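Sillolbridge Community Help > Work and Employment > Changes at work

Robots starting on our site paths - what happens to the grounds and courier jobs?

Asked by tully_green
20 March 2025
Views: 2,902
Answers: 3

I work on the grounds team at a big aged care and allied health site on the edge of Sillolbridge. There are 13 of us across grounds, internal mail and linen runs, and we all come under the same supervisor, Eoin Hennessy. Until now the path work has been split between us. Two people do the mail and pathology run between buildings, two do linen, and whoever is on grounds does the path check first thing, looking for fallen branches, lifted asphalt, sprinklers left on, that sort of thing.

Management has signed up with a company called Zadetti for wheeled robots that will do the path check and later on the mail run. They are in what is called the route stage at the moment, going up and down the long path beside the shrubs and along the lawn. 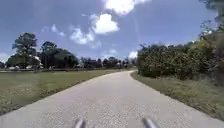

Can an employer change our duties like this without talking to us first?

Start with your enterprise agreement or award, which will normally have a consultation clause covering major workplace change, and ask your supervisor in writing for the details of what is planned. The clause usually means they have to tell you what is changing and the likely effects on staff, and then consider what you say back. It doesn't usually mean they need your permission.

That first question was answered by the help desk when I posted it in the general section, and they suggested I put the rest here where people who have been through it might see it.

What I really want to know is what the job looks like afterwards. We were given one page that says "no forced redundancies in the first stage" and "staff will be supported to move into higher value tasks". I am 54 and I like the walking. The mail run is the only part of the day when I talk to the residents, and a couple of them wait for it. I'm also on the hook for the path check, meaning if someone trips on a branch it's my initials on the sheet. Whose initials go on it when a machine did the check?

Also, should we be getting paid more if we have to look after the things? Eoin says he doesn't know yet and I believe him.

3 answers

Answer 1
aidan_c
Marked helpful by the person who asked

I was a leading hand at the Stenallow depot when they brought in carts for the yard and the outside paths, so I can tell you how it went there. Different company to yours, and a depot isn't a care home, but a lot of what you've written sounds familiar.

The first couple of months made more work. Somebody had to walk behind each unit until it was signed off on a route, and that person came off the normal roster with no backfill. If your one page doesn't say who covers the normal work during the route stage, ask that before anything else. We didn't ask, and the mowing fell behind badly.

After sign-off the work changed shape. The straight runs went to the carts. What we kept was everything at the ends, so loading, unloading, doors, lifts, and anything a customer wanted to argue about. We also picked up jobs that hadn't existed before:

Wiping down sensors at the start of shift, more often in dusty weather.
Going out to a unit that had stopped and finding out why.
Cutting back growth on the edges of the routes. Ours had a rule about how far grass and branches could come over the path, and it was stricter than anything we'd worked to before.
Filling in the fault log.

The edge trimming was the big one for the grounds people. I had 142 callouts in the log for the first quarter and a fair share of them were plants. Long grass leaning over, bark on the path, a low branch after wind. If your routes run next to shrubs, expect to be doing a lot more hedging, and get it counted in the hours when they work out how much time the robots are saving. At our place the savings figure was worked out from the cart trips alone, and it took a grievance to have the extra trimming included.

On initials. We had the same problem and the answer should be in writing before the first unsupervised run. What we ended up with was that the cart's check was recorded as the cart's check, with the time and route, and a person only signed for what that person had looked at. For a few weeks before that the supervisor was asking us to sign the cart's sheet at the end of shift. I wouldn't do that. You'd be putting your name to a path you haven't walked. Get your health and safety rep involved on this point even if you leave everything else alone. It is their area, and managers tend to listen when it's about who is liable.

On pay, look at your classification descriptions. Ours had a line about operating and fault finding on powered equipment that put people up one level. Three of us were reclassified and two weren't, depending on how much of the week they spent on it. Keep a diary from now. Date, what you did, how long. I kept mine in an ordinary exercise book and it was accepted.

About the residents - I don't have an answer from the depot for that. I would put it in your feedback, though, in plain words, because the people writing the plan may not know the mail run is when it happens. If they want "higher value tasks" you've got one to suggest to them.

Aidan Coughlan

Comment from tully_green: Thanks Aidan, this is very useful. We're already being asked to walk behind them and there is no backfill. Will bring up the sign-off sheet with our rep.

Comment from aidan_c: Good. Ask for the route list too, so you can see which paths they mean to do and in what order.

Answer 2
mrs_keane_243

My husband's work got them and they are fine. He was worried too and now he doesn't think about it. They go slowly and they stop if you stand in front. I think people worry too much before it starts.

He did say the beeping is annoying so ask if it can be turned down.

Comment from aidan_c: Which site, if you don't mind saying? It makes a difference whether he was on the runs himself.

Comment from mrs_keane_243: The Keane Street warehouse (no relation). He is in the office.

Answer 3
parkside_rep

I'm a workplace delegate, in a council parks team. Adding a few things to Aidan's answer, which I agree with for the most part.

"No forced redundancies in the first stage" tells you about the first stage only. Ask how long the first stage runs and what decides when it ends. Ask as well whether people who leave in that time will be replaced. In my experience that is where the numbers come down. A team can lose four or five over a couple of years with no redundancies at all, and the ones left are covering more ground each.

Ask for training to be in paid time and for all of you, casuals included. If only two people are shown how to restart a unit, those two get the phone calls on their days off. We had one bloke rung at his daughter's netball.

Ask what is recorded. If the units have cameras, they'll be passing staff and residents all day. You want to know who can look at the footage, how long it is kept, and whether it can be used for discipline. At a care site there should be somebody responsible for privacy and the residents' families may well be asking the same thing. Workplace surveillance rules are different from state to state so check yours before quoting anything at a meeting.

Put your questions in one email from the group and keep it short. Send it to your supervisor and copy in whoever signed the one-page notice. Your supervisor sounds decent and it will probably help him to have something on paper that he can send up the line.

One small disagreement with Aidan. I wouldn't lead with pay. Get the duties written down first and the classification argument is a lot easier after that.

Comment from tully_green: The email has gone in, with all 13 names on it. Eoin has asked for a meeting before the end of March. I'll add to this when we've had it.

Comment from parkside_rep: Take notes and send them round the same day.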